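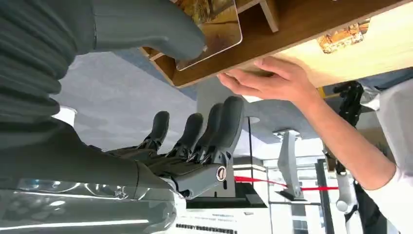
Kohei Sakamoto wrote:
I'd skip the Futerside overshirt. I bought mine in May and the collar was curling after 3 washes. The linen pants from the same line are fine, but size down. The waist runs big.

hem_and_haw
Which color did you get? I have the overshirt in rust and the collar is still flat. I do hang dry everything though.

Kohei Sakamoto wrote:
Navy. Cold wash, low dryer. The tag says low dryer is OK so I didn't think twice about it.

threadbare91
The whole summer line feels thin to me this year. I went to the Hakorthorpe store and tried on five or six things. The camp shirts were see-through in the white. $80 for that is too much.

hem_and_haw
It's summer stuff, it's supposed to be thin. I wore the camp shirt all day in the heat and it was the first one I've owned that didn't stick to my back. Get the green if you're worried about see-through.

threadbare91
Thin is OK. Seeing my pockets through the front of the shirt is not. Last year's had a second layer across the shoulders and they took it out. Same price.

olliepockets
Did they really take it out? Mine from last year doesn't have that. Maybe only the long sleeve did.

threadbare91
Just checked and mine is the long sleeve. My mistake on that part. I still think the white is too sheer.

marn_k
Has anyone compared these with Skakach? Their short sleeve is a bit heavier and the buttons are sewn on better. The fit is boxy, so it's not for everyone.

Kohei Sakamoto wrote:
I have one Skakach shirt. Good fabric, but the sleeves come down almost to my elbows. I'm 5 foot 9 for reference. I took it to Yokoyama Alterations and they brought them up for me, and now I wear it more than anything else.

olliepockets
Does the Hakorthorpe store take returns without the tags? I cut mine off the pants before I noticed the waist.

hem_and_haw
They gave me store credit with no tags. Bring the receipt.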